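Woledel (manga)

Woledel is a fantasy adventure manga written and illustrated by Saranya Kotian. It is set on a chain of drifting islands and follows a young mapmaker, Thampi, who searches for the lost harbor of Condum. The series has reached 75 chapters, collected in 8 volumes.

Plot

Thampi is raised on the island of Wutetti, where maps are forbidden by law. After finding a chart in her late uncle's workshop, she leaves aboard a salvage boat and learns that the islands are moving toward one another. The first story arc covers her escape and her first meeting with the Tide Wardens, who guard the sea routes. The second arc moves to the open sea and introduces Oru, a former Warden who claims to have seen Condum. Chapter 61 reveals that the harbor is itself a moving island and that the chart was drawn from its deck. The current arc deals with the split among the Wardens that follows this discovery.

Setting

The islands number some 1,000, of which only a small share are named in the story. Each drifts on a fixed path, and a full cycle takes 20 years. Distances are given in "bells," the time a boat needs to pass from one island's harbor light to the next. A bell has no fixed length — it grows shorter as the islands close in — and several plot points depend on this.

Art style

Kotian works mainly in ink, with gray tone reserved for fog and memory scenes. Early chapters use a regular grid of panels. From volume 3 on, the grid is often dropped for sea battles and storms.

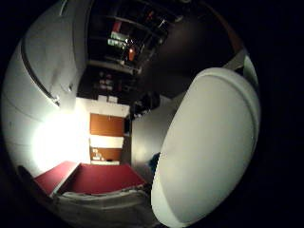

Scenes viewed through Thampi's spyglass are drawn in round panels set on solid black, with no lettering inside. The drawing in these panels follows the look of a very wide lens. The view is a circle within a black border, the room tilts, and the floor and walls bend around the edge. Near objects are drawn very large and left almost white, while distant ones are small and blurred. The device first appears in chapter 12 and is used again when Oru takes over the spyglass.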